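4.3 First grip with the Melent hand

Before you begin, finish the mounting in section 4.2 and read the cautions in section 1. This section is valid for control software dated 05/06/2018 or later.

1. Put the main switch of the Dalten control box to OFF and connect the hand cable. Turn the ring of the plug until you hear a click.
2. Put the main switch to ON. The hand opens completely and makes a short self-test. Do not touch the fingers during this time.
3. In the menu Grip, choose Soft object. The force limit is set to 27 by default. Do not increase it for the first grip.
4. Place one object on the table, inside the reach of the arm. An object with an irregular shape, for example fruit or a vegetable, is well suited for learning.
5. Move the arm at slow speed until the thumb is at one side of the object and the fingers are above it or at the other side.
6. Press Close and hold the button. Release it when the thumb and the finger both touch the surface.
7. Press Hold. Lift the arm by 148 mm and wait.

Note: If the object turns in the hand, open the hand, lower the arm and go back to step 5. It is better to change the position than to add force.

Note: The fingertips must be cleaned after every 300 grips with a dry cloth. Do not use alcohol.

CAUTION: The joints of the fingers can pinch the skin. Keep your hands away when the button Close is pressed. The emergency stop must always be in reach of the operator.

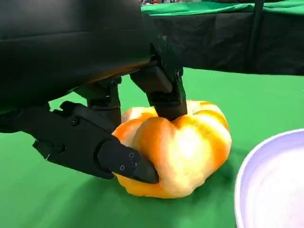
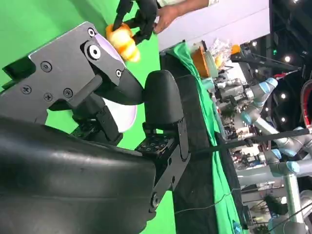
Can I use the hand with a Lemaire arm?
The hand fits on a Lemaire arm with the adapter plate from Skinesside, which is ordered separately. After the plate is mounted, enter the new tool length in the menu Arm and repeat the steps from number 2.

Text and corrections: Faustine Delaunay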